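The ferry to Brostcombe had stopped running for the winter, so my aunt's piano had to come by road. It took the movers two days. They charged me 800 dollars and left it on the porch with a blanket over it.

I had not played in years. My aunt had taught lessons on that piano until her hands got bad, and after that it stood in her front room with the lid down and the mail on top. The will said it was mine. My brother got the car, and he sold it for 2000 before the month was out.

I called a tuner in Pevora. He asked what make it was and I told him there was no name on it. He said he would come when the road was clear. 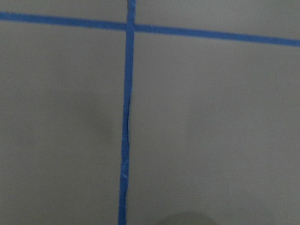 In January the tuner came with his bag and a thermos. He played a few notes, stopped, and asked who had been looking after it. I said no one had. He worked through the morning while I did the dishes and then did them again. My kitchen was in pieces at the time. I had been trying to decide where the piano should go once we got it off the porch, and I had used blue painter's tape on the gray to mark it out, one strip across another, and none of it straight. The tuner stepped over the tape on his way to the sink and asked if I was building something. I said I was making room.

"It won't fit in here," he said. "Not with the stove."

I told him the stove could move.

He laughed at that, but he got out his tape measure. We tried it along one wall and then the other. In the end he said the back bedroom was better - less heat, less damp. That was my son's room. He had been gone since the fall and called when he needed money.

I stood in the doorway for a while. There was a bed in there, a desk, and a box of his shoes. The tuner said he could come back another time if I wanted to think it over.

"No," I said. "Help me with the bed."

It took us most of an hour. When we had the piano against the wall he sat down and played something slow that my aunt used to give to her beginners. He missed a note near the end and went back for it. Then he wrote out the bill on the lid, and I went to find my purse.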